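Against the one good bowl

Every few months somebody decides that the rest of us own too many dishes. The latest round reached Ellstead by way of a kitchen column in July, which told readers to get down to a single bowl per person and give the rest away. I have my doubts.

The argument is that a sink can't fill up if there is nothing to fill it with. Fine. But dishes don't pile up by themselves. People leave them there, and a person who won't rinse 11 bowls won't rinse one either. He'll eat his cereal out of a saucepan.

I tried it anyway, for 10 days. The good stuff went into a box in the hall - the Ranport stoneware, the odd saucers, all of it. By the second evening I was washing up before dinner so that I could have dinner, and soup for guests was out of the question. I was told this would feel calm. It felt like camping.

What bothers me more is the shopping that follows. Clear out the cupboard, the advice goes, then buy the right piece to replace it, something plain in a soothing color. I've seen 537 dollars' worth of plain and soothing in one cart at the Ziltthorpe outlet.

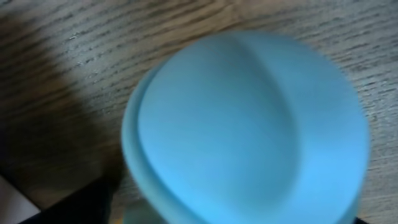 Plain, blue and no pattern: the look we keep being sold.

I have nothing against blue. I do object to being told that a thick rim and a quiet color will fix my habits. The box has come back from the hall, and the saucers are in the cupboard again, stacked badly.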